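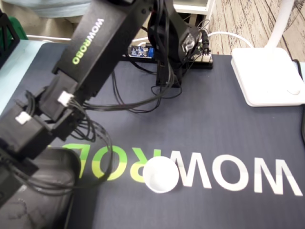 What is Puvau?
Puvau is a small set of recordings from one desktop robot arm, together with the scripts I use to play them back. I build it at home, in the evenings.

Contents
The set has 1149 episodes. In each one the arm has to pick up a light object from the desk mat and put it down in another place. Paper cups are the most common object. Each episode is one folder with the joint positions, the camera video and a short text file of notes.

Hardware
The arm is black and carries the WOWROBO name on the upper link. The wires between the servos hang free, so please check them before you run anything at full speed. The desk lamp is part of the setup and must stay on.

Splits
Baltis: 500 episodes, for training only.
Ansari: the other training episodes, recorded after I changed the gripper calibration. Do not mix the two calibration files.
Marus: 200 episodes, for testing.

Known problems
Episodes recorded on Thursday evenings have darker colours. I have not corrected this.
In the older folders the gripper value is stored in degrees, and in the newer ones as a fraction from 0 to 1. The script convert_grip.py changes the old form to the new one.
Playback listens on port 2802. If the port is busy, the script stops without any message.

Contact
Wajid Bajwa. Please write the episode number in your message.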